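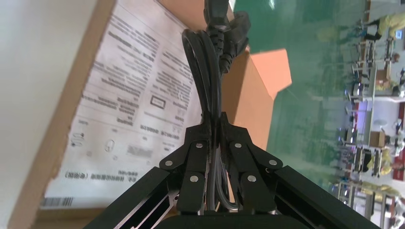

**Figure 3.** A wrist-camera view from the packing task: a bundled power cable held between the two fingers, with a carton and its printed sheet at left.

### 4.2 Gathering the demonstrations

Cables were the part of the collection we worried over longest, and they ended up taking more of our time than every rigid item in the parts list put together. A charger brick or a small bottle has one shape, and once the operator has learned how to approach it the tenth demonstration looks a good deal like the first. A power cable has as many shapes as there are ways of bundling it. The one in Figure 3 is held by its loops, a little below the ribbed plug, and we came to think of that as a good grasp – the loops are bunched tightly enough there for the fingers to close on the whole bundle, and the plug is left free to be guided towards its place in the carton. Our early written instructions to operators said only "pick up the cable", and the grasps we got back were spread over the plug, the loose end, and a single outer loop, with all the variety in outcome you would expect. We rewrote that line in November to ask for the middle of the bundle wherever it could be reached, and left the rest to the operator's judgment.

All demonstrations for the packing task were gathered by teleoperation at the Cekier site, using the Nata control software described in Section 3. We had first planned to work in our own lab with a tidy mock-up of the packing station, and we did make one pilot set that way. The policy trained on it was quite good in the lab and quite poor anywhere else. Working at Cekier meant putting up with a room that had its own rhythm, its own lighting and its own people going about their day, but it also meant that the examples came from the sort of place where we hoped the policy would one day be useful. We are very glad we made the move, even though it cost us most of a season to arrange.

The final set holds 2,000 demonstrations, recorded by 12 operators and covering 17 kinds of item. Of these, 300 were put aside before any training began and used only for evaluation. The split was made by session, so that no recording in the held-out part shares a carton position or a bundle of cable with a recording in the training part. A split by individual demonstration would have been simpler, and we used one in the pilot, but neighbouring recordings in a session are so much alike that the scores it gave us were flattering and not much help.

Each demonstration begins with the arm at a resting pose chosen by the operator from a small menu, and ends when the item has been released and the fingers have been drawn clear. Between recordings the operator was asked to disturb something: turn the carton a little, squash or loosen the bundle, swap the item for another of the same kind. It was hard to get people to do this consistently. A person who has just found a comfortable way of working doesn't want to spoil it, and several of our operators (all of them patient and generous with their time, we should say) drifted back to the same carton angle over the course of a long morning. In the end we added a short prompt to the Nata screen, shown after each recording, suggesting one change to make. It was a humble sort of fix, and the spread of starting positions improved a great deal after it went in.

Backgrounds deserve a word as well. The wrist camera sees past the gripper whenever the arm is raised or tilted, and in many recordings a fair share of the view is given over to glass, furniture and people at some distance from the task. We talked about hanging curtains, and about masking everything beyond the carton in software. We decided against both. Masks that were slightly wrong tended to nibble at thin objects, and cables are thin objects, so we'd have been damaging the very thing we wanted the policy to attend to. Keeping the backgrounds meant the policy had to learn to ignore them, which it managed better with examples from many arm poses than with a larger number from only a few.

Labelling was kept light. Every recording carries the item kind, the starting pose, an operator code and a simple outcome mark, which may be "placed", "placed with correction" or "not placed". Recordings in the second group were kept in the training set. We went back and forth on this, and readers who have built similar sets may well disagree with us, but a policy that has never seen a slipping cable gathered up again has very little to draw on when one slips. Recordings marked "not placed" were left out of training and are stored separately with the Rana archive, where they've already been handy for checking our outcome marks.

Every outcome mark was reviewed by a second person in the Vistach viewer, at normal speed and with the original mark hidden. Where the two marks differed, the pair watched the recording together and settled it between them. Most disagreements had to do with cables again – whether a loop resting on the lip of the carton counted as placed, for instance. Our rule is that the whole bundle has to be below the lip when the fingers let go, and the plug may point in any direction. Section 4.3 describes how the training part of the set was then balanced across item kinds.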